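Okden Clinic to Add Evening Cardiac Rehab Classes

Sessions begin in October for patients recovering from heart attacks and bypass surgery

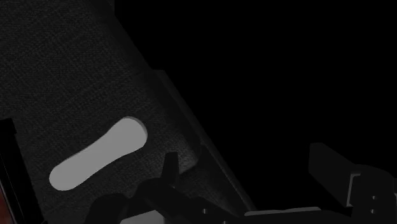 The outpatient clinic in Okden will start holding cardiac rehabilitation classes in the evening this month, after patients asked for times that don't conflict with work.

The first evening class meets October 6, 2026, from 5:30 to 6:45 p.m. in the clinic's lower-level gym on Donnelly Street. Classes will be held on Tuesdays and Thursdays. The daytime program, which runs on weekday mornings, will stay on its current schedule.

Cardiac rehab is a supervised program of exercise and education for people who have had a heart attack, bypass surgery, a stent, a valve repair or certain kinds of heart failure. Patients exercise while wearing a heart monitor and have their blood pressure checked before, during and after. They also meet with staff to go over medicines, food and how to tell ordinary tiredness from a warning sign.

Sumathi Bhat, the nurse who manages the program, said doctors referred 291 patients to the clinic for rehab in the last fiscal year. Fewer than half finished the full course. When staff called people who had dropped out or never started, the answer given most often was work.

"They'd go back to the job at six or eight weeks and that would be the end of it," Bhat said. "Our last class let out at 11:30 in the morning. If you work in Stokville, you can't get here and back on a lunch break."

Other patients said they had no ride during the day. Many are told not to drive for a time after surgery, and the family members who would bring them are at work too.

The evening classes will be led by Lizeth Benavides, an exercise physiologist who has worked in the daytime program for four years. A registered nurse will also be in the room for every session, and a physician will be on call in the building, as is required in the morning.

Benavides said the evening group will follow the same plan as the morning one. Patients warm up, use treadmills, stationary bikes or arm machines at a pace set for each person, do light strength work and then cool down. New patients have a one-on-one visit first, which includes a walking test and a review of their records.

"Some people come in scared to climb their own stairs," she said. "We start where they are. It might be five minutes on the bike and a rest, and then five more."

She said she expects a somewhat younger group in the evening, including people who do physical jobs and want to know how much they can lift. The clinic has added a set of weighted boxes and a low shelf so those patients can practice lifting and carrying with a monitor on.

A full course is 36 sessions, usually spread over 12 to 18 weeks. Patients can mix morning and evening classes if their shifts change from week to week, but they need to tell the front desk by noon the day before so that staffing can be adjusted. Class size is limited to eight. As of last week there were two openings left in the Tuesday group and five on Thursday.

A referral from a doctor is required. Most insurance plans cover the program for patients with a qualifying diagnosis, though many charge a copay for each visit. Bhat said those copays are another reason people quit, and patients should call their plan before the first session to find out what they will owe.

Some help is available. The Molletti Fund, a local charity that pays for medical travel and small medical bills, has given the clinic $4000 to cover copays and gas cards for rehab patients through the end of the year. Patients can ask for an application at check-in. It is one page long and doesn't require tax forms.

The clinic has also changed its parking rules for the evening. The gate at the Donnelly Street lot will stay up after 5 p.m., and patients don't need a ticket. The main entrance locks at 6 p.m., so anyone arriving late should use the side door next to the pharmacy window and press the buzzer. The elevator to the lower level is just inside.

Family members may sit in on the education part of the class, which takes up the last 15 minutes on Thursdays. Topics for October are reading food labels, blood thinners and sleep. A dietitian will attend the food label session and patients are asked to bring a package or can of something they eat often.

Bhat said the clinic will look at attendance in the spring and decide then whether to keep the evening hours, add a third night or go back to mornings only. A Saturday class was considered but dropped for now because there weren't enough nurses willing to cover it.

The clinic is also looking at a home program for people who live too far away to come in twice a week. Patients would exercise at home and check in with staff by video. Bhat said that would need new equipment and approval from insurers, and no start date has been set.

Patients who left the program within the past year may be able to return and use their remaining sessions, depending on their plan. Staff have started calling those patients, beginning with the ones who stopped for work reasons. People who haven't heard from the clinic and want to come back can call the rehab desk themselves, and they may need an updated referral if the first one is more than 12 months old.

Anyone with chest pain, sudden shortness of breath or fainting should call 911 and should not wait for a class or an appointment.

Patients coming to the first session should wear sneakers and loose clothing, bring a current list of medicines and eat a light snack an hour or two before. Those with diabetes should bring their glucose meter. Lockers are available, but there are no showers on the lower level.

The rehab desk is open from 7:30 a.m. to 4 p.m. on weekdays, and until 7 p.m. on class nights.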